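Do you need to tie your own bow tie? (I remain unconvinced)

Posted 9th August

Every time I mention bow ties to anyone who cares about clothes, I get the speech. You have to tie it yourself. A pre-tied one is for waiters and ring bearers. My friend Howard Penrose has given me this speech at two weddings and once in a parking lot, and I have yet to see a single person at a party walk up to him and admire his knot.

I've been going back and forth on this because I have a formal dinner in Lasthorpe in October and the invitation says black tie. Navy counts as close enough in my book. Howard says it doesn't. We'll see who gets turned away at the door.

So, the pre-tied kind. The bow is already made up and stays made up, and all you deal with is the strap that goes around your neck.

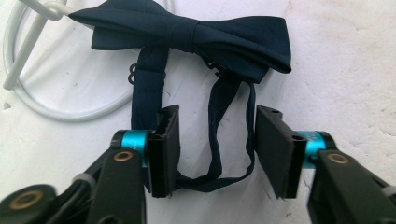 Navy bow, adjuster hook, and the strap underneath.

The fabric has a soft sheen to it, which I was ready to dislike. Satin-type finishes usually look cheap to me in daylight. This one I can live with. What I don't trust is the hardware. Those little figure-eight hooks are on nearly every strap of this type, and I have owned two ties where the hook worked its way along the band over the course of an evening until the bow was sitting somewhere near my second shirt button. Maybe I have a strange neck. Graham Dawber swears you can put a couple of stitches through the band once you've found your size, and that it'll never move again. He's probably right, but then you've sewn yourself into one collar size forever, and mine has not stayed put since I turned 40.

Then there's the question of storage, where I think people are being sold things. Search for it and you'll find pages telling you a bow tie must never be folded, must never be laid flat, must be hung on its own special hanger with a ring or a stand or whatever the seller happens to have in stock. Really? It's a strip of cloth with a knot in it. I kept one in a sock drawer for years and it looked the same when it came out as when it went in. 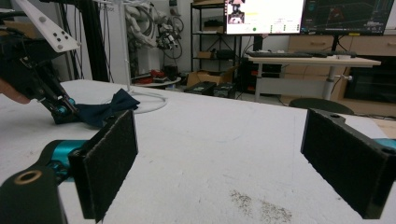 I'll give the hanging crowd one point, and it's the strap. Left to itself a strap bends where it wants to, and a thin band with a crease in it is annoying to get under a collar. If you hook it over something, it's one less thing to fight with when you're already late. But a nail in the closet wall would do that job too.

As for the wings, a bit of curl at the tips doesn't bother me. I've read that you should steam it out. I've also read that you should never let steam near satin. Both of these came from the same website.

Howard has offered to teach me the proper knot before October. I said I'd think about it.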